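Demonstrations should show the dull part

The open day at Aststead in March had two halves, and most visitors came for the second. In the main hall a fixed arm from Danko sorted castings into trays, and it drew the crowd that a moving arm always draws. The first half took place in the smaller building, where the Oltcombe group was recording handling data with people and hand-held grippers. I think it was the more useful of the two, and I think the organisers had the order of importance wrong.

My argument rests on what a buyer needs to know. A finished cell running a finished task tells you that one task can be done under one set of conditions. It says very little about the cost of the next task. That cost sits in the recording, the checking and the throwing away, and these are seldom put in front of visitors.

Hywel Powell, who ran the Oltcombe session, gave figures when asked. For one pick-and-place task the group had recorded 318 attempts and kept 285. The rest were dropped, mostly because tracking of one gripper had been lost part way through. I would sooner have that pair of numbers than any amount of film of an arm working well. It gives a rejection rate of a little over ten per cent, and a works engineer can plan around that.

The method has weak points, and they were easy to spot from a chair. A person adjusts without thinking. If the object sits awkwardly, the operator shifts a foot or leans, and a bench-mounted arm can do neither. Vlasta Kováčik, who looks after the processing at Bultard, told me that her team marks such attempts by hand and that two markers often disagree. She did not offer a remedy. I doubt there is a cheap one, short of limiting how far the operator may move, and that would slow the recording.

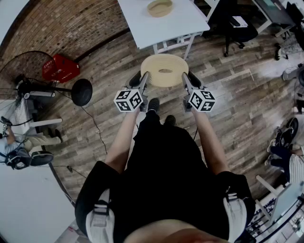
There is also the matter of pace. Operators who know they are being watched tend to work slowly and neatly, and a model trained on slow, neat work will inherit both habits. Powell's view is that speed can be raised afterwards in software. For rigid parts I accept this. For anything that bends or rolls I would want to see it tested first, at the speed the line needs.

None of this counts against the session. Every objection I have listed came from being allowed to watch – the Danko cell, behind its guard and with its timing already settled, gave me nothing to object to and very little to write down. If Aststead repeats the event, I would give the recording work the main hall and the longer slot, and print the rejected attempts on the handout beside the accepted ones.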